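**Zwischenbericht an die Förderstelle**
**Vorhaben "Assistierte Geräteordnung", Trainings- und Therapiezentrum Heledden**
Berichtsstand: Februar 2021
Verantwortlich: Rajitha Munasinghe, Projektleitung

## 1. Gegenstand des Berichts

Der vorliegende Bericht betrifft die zweite Phase des Vorhabens. Ziel ist die Einführung eines zweiarmigen Assistenzsystems der Firma Govach, das nach Kursende Kleingeräte aufnimmt, sortiert und zur Ausgabe bereitlegt. Zum Kleingerätebestand des Zentrums gehören 483 erfasste Artikel, davon 200 elastische Bänder unterschiedlicher Stärke. Die Zuwendung deckt die Anschaffung, die Anpassung der Greifer und die Freistellung von Beschäftigten für die Erarbeitung der Arbeitsabläufe.

## 2. Aufnahme der manuellen Tätigkeit

Im Berichtszeitraum wurde die bisherige Handarbeit vollständig aufgenommen. Grundlage der späteren Programmierung ist der Ablauf, wie ihn die Beschäftigten selbst ausführen, einschließlich der Griffe, die bislang in keiner Arbeitsanweisung festgehalten waren. Besonders aufwendig sind die langen Widerstandsbänder. Sie verschlingen sich auf dem Boden, werden einzeln gelöst und zu flachen Rollen gewickelt. Eine Rolle wird beidhändig am Rand gefasst, das freie Ende hängt dabei zunächst herab.

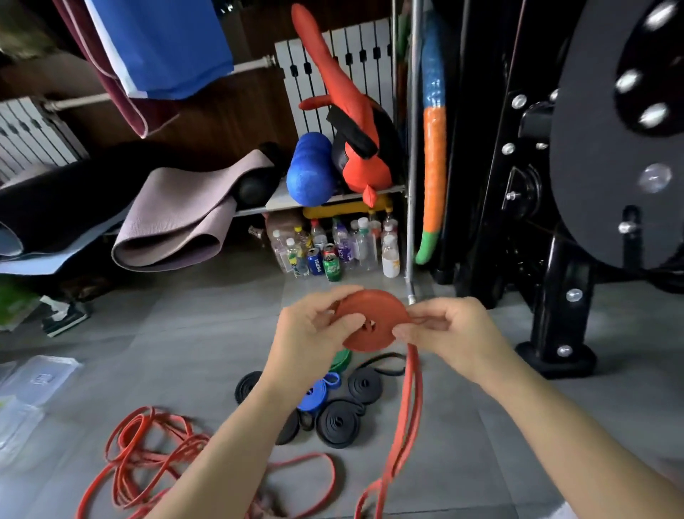

## 3. Stand der technischen Arbeiten

Die Aufgabe wurde in vier Teilschritte gegliedert:

1. Erkennen des einzelnen Bandes im ungeordneten Haufen
2. Lösen und Anheben
3. Wickeln oder Falten
4. Ablage nach Farbe und Stärke

Die Schritte 1 und 4 sind abgeschlossen. In der Versuchsreihe bei der Firma Ekanayake, die die Bilderkennung liefert, wurden 85 Prozent der Bänder richtig zugeordnet. Fehler traten vor allem bei schwarzen Bändern auf, die übereinander lagen - hier fehlt dem System der Kontrast, an dem es Anfang und Ende einer Schlaufe unterscheidet.

Das Lösen gelingt bisher nur bei locker liegendem Material. Das Wickeln bleibt bis auf Weiteres Handarbeit. Der ursprüngliche Zeitplan sah auch diesen Schritt für die laufende Phase vor; die Projektleitung beantragt, ihn in die dritte Phase zu verlegen. Zusätzliche Mittel werden dafür nicht benötigt.

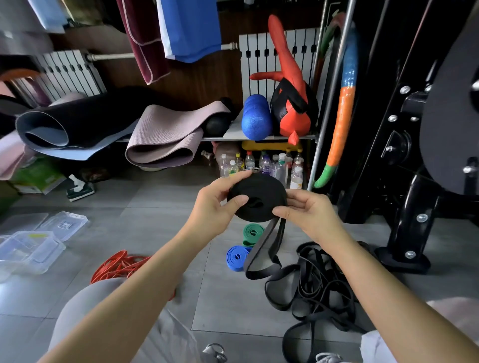 *Abb. 2: Manuelles Aufrollen eines schwarzen Widerstandsbandes; links der offenen Schlaufe ein grünes und ein blaues Band, bereits zusammengelegt.*

## 4. Auswirkungen auf die Beschäftigten

An den Arbeitssitzungen zur Ablaufaufnahme waren Beschäftigte aus Kursbetrieb und Gerätedienst beteiligt. Insgesamt wurden 42 Stunden Freistellung in Anspruch genommen. Die Rückmeldungen fallen unterschiedlich aus. Der Gerätedienst begrüßt, dass das Bücken und Knien am Ende der Spätschicht abnehmen soll. Aus dem Kursbetrieb kam der Einwand, beim Aufrollen werde jedes Band zugleich auf Risse geprüft, und diese Prüfung dürfe nicht entfallen.

Dem Einwand wurde entsprochen. Die Sichtprüfung wird als eigener Arbeitsschritt geführt und verbleibt bei den Beschäftigten. Ein Abbau von Stellen ist nicht vorgesehen; die Betriebsvereinbarung enthält hierzu eine ausdrückliche Zusage. Zwei Beschäftigte des Gerätedienstes werden für Bedienung und Störungsbehebung geschult und nach Abschluss entsprechend höher eingruppiert.

## 5. Weiteres Vorgehen

Der Probebetrieb am Standort Rusau soll im Mai beginnen, zunächst außerhalb der Kurszeiten und unter ständiger Aufsicht. Bis dahin sind die Gefährdungsbeurteilung abzuschließen und die Laufwege zwischen den Trainingsgeräten festzulegen. Die Förderstelle wird gebeten, der unter Ziffer 3 genannten Verschiebung schriftlich zuzustimmen. Der Verwendungsnachweis für die abgerufenen Mittel geht mit gesonderter Post zu.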